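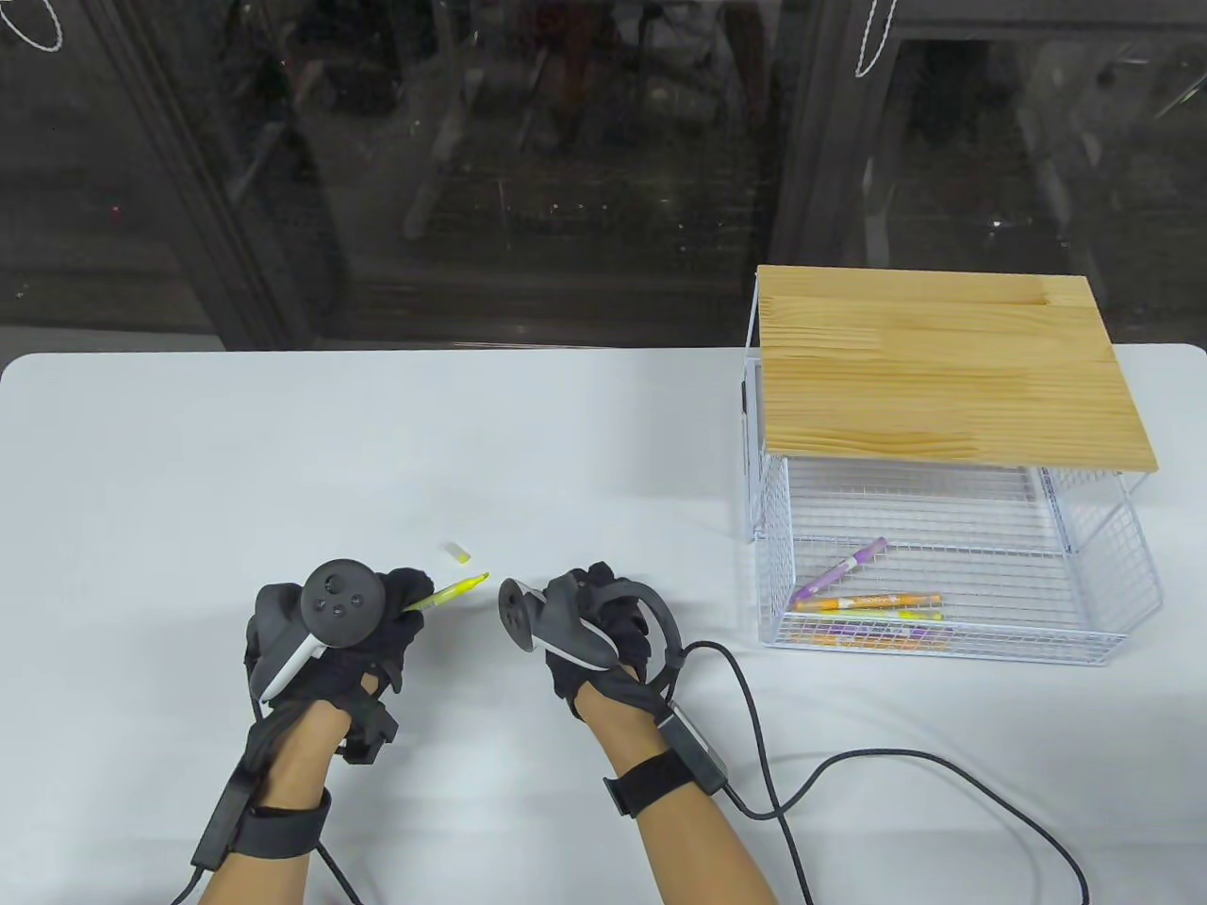 图4-1 操作者佩戴手套与手持控制器采集手部动作,桌面任务为笔类收纳。左手所持为已取下笔帽的黄色荧光笔。

第四章 买之前先算账:遥操作与数据采集设备的预算

本章要点:整套系统的成本构成;询价单的写法;消耗品与备件;工位规划;折旧与退出。

4.1 最贵的东西通常不在报价单上

学机器人的人大多是从运动学入门的,管机器人的人大多是从一张报销单入门的。前者至少有教材。

本章讨论的情形很普通:一个十来人的团队,手里有一笔刚批下来的经费,准备建几个采集工位,让操作者戴着手套把笔放进篮子、把盖子盖回去,再把这些动作变成可供训练的数据。任务听上去像幼儿园下午的手工课,预算表看上去则像一家小型诊所。

初次做预算的人习惯从最显眼的设备写起:手套两只,控制器两个,电脑一台。写到这里,总额看着很体面,大家点头散会。三个月以后,第二份申请送上来,里面是线缆、绑带、转接头、备用电池、支架、标定工具,以及一张椅子。椅子往往是争议最大的一项,理由是“原来不是有椅子吗”。

Birkden实验室的第一份预算就是这样写成的。负责人Florence Gauthier在申请表上列了14项,自认为已经细得有些啰嗦。到年底对账,真正发生过支出的条目是97项。她后来把两份表格钉在一起,挂在采购柜门的内侧,凡是来借章的人都得先看一眼。

4.2 把“一套”拆开

供应商喜欢用“套”作单位。套是一个很有弹性的量词,可以包括线,也可以不包括线,取决于你问没问。

拆分一套手部采集设备时,建议按下面的层次逐级写:

第一层,穿戴部分。手套本体、腕部绑带、固定在前臂上的控制盒。手套要问清尺码,以及左右手能否单独购买。两只手套很少同时坏,供应商却常常希望它们同时退休。

第二层,定位部分。控制器或其他追踪器件,连同它们与手背之间的固定件。固定件在目录里通常没有自己的编号,断了以后才会发现它有自己的价格。

第三层,连接部分。线缆的长度按操作者伸直手臂时的需要来量,再加上绕过桌沿、接到主机的那一段。坐着量出来的线,站起来就短了。

第四层,主机与软件。许可证是一次买断还是按年续费,一个许可证能开几个工位,换电脑算不算新用户。这三个问题须以书面形式提出,并以书面形式得到回答。电话里的“应该没问题”不计入合同。

第五层,任务物品。笔、篮子、木板、杯子、毛巾,凡是要让手去碰的东西都在此列。

第五层最容易被财务退回。Cludgate项目组的Rok Kolev曾为申购荧光笔写过一页半的技术说明,论证荧光笔属于实验材料,不属于办公用品。两者的差别在于,前者需要三方询价,后者需要去前台领。他论证得非常成功,于是那批笔晚了六周才到。

4.3 消耗品的消耗方式

教科书上的消耗品按使用时间损耗,现实里的消耗品还会按人数损耗。

织物手套会吸汗,需要轮换和清洁。如果厂家规定电子模块不可水洗,就要问模块能否拆下;如果不能拆,就要为每位操作者准备内衬手套,并把内衬写进每月支出。绑带的粘扣会沾毛,沾到一定程度便只剩装饰作用。线缆的故障多半发生在两端,备件应按接头的型号分别购置。

至于笔,一支去掉笔帽的荧光笔在反复演示“盖帽”动作的工位上能撑多久,没有哪本手册会告诉你。Pennington工坊的做法是不估算寿命,直接按批次更换:每录满400条演示,整批换新,旧笔送到隔壁的会议室,在那里继续服役。Amra Vasić对此有一条补充规定,换批时必须买同一型号。她吃过亏:换过一种笔帽略长的笔以后,前后两批数据放在一起训练,模型对盖帽一事变得相当犹豫。

由此可以得到一条采购原则:任务物品的单价低,更换型号的代价高。首次下单时应一次买足整个项目周期的用量,并记下货号。日后停产的,偏偏会是货号没有记下来的那一种。

4.4 桌子、玻璃与其他不归你管的东西

工位预算常常假定房间是免费的。房间确实不收钱,它收的是别的。

白色桌面便于分辨物品,也便于分辨上周的墨水。玻璃隔断让参观者看得见里面,也可能把室内的影子送进相机。加一幅遮光帘所需的费用不大,审批却可能要经过后勤、消防和一位坚持认为玻璃应当透明的副主任。计划中应为这类改造留出时间,单位写“周”,不要写“天”。

桌面高度、线缆走向和物品摆放位置应当在采购之前画成草图。Ruben Hendriks为Flumavus工位画的第一张草图里没有线,第二张里有线但没有人,第三张才两样都有,桌子也因此加宽了一截。三张草图用掉一个下午,退换一张桌子用掉了整个九月。

4.5 一个不太光彩的算例

设某团队计划建两个工位。设备报价已经取得,主管要求“再压一压”。常见的压法是删去备件,因为备件在演示汇报时不会出镜。

删去之后,一只手套的接头松脱,返厂期间该工位停用。停工期间,操作者的工资照付,房间照占,许可证照常到期。把这些费用加起来,再与被删掉的那条备用线缆的价格比较。Blagoje Obradović替自己的团队算过这笔账,那条线缆标价929元,他要求把这个数字写进会议纪要,没有附加任何评论。

读者在做本章后面的预算表时,请为每一个可能单独损坏的部件单列一行,行内写明单价、到货周期、停用时受影响的工位,以及谁有权在当天签字购买。最后一栏如果填的是“待定”,到货周期一栏的数字请乘以二。

4.6节将从询价单的格式讲起,随后讨论租赁与购置的比较。已经付过定金的读者可以先读4.9节“合同变更与退货”。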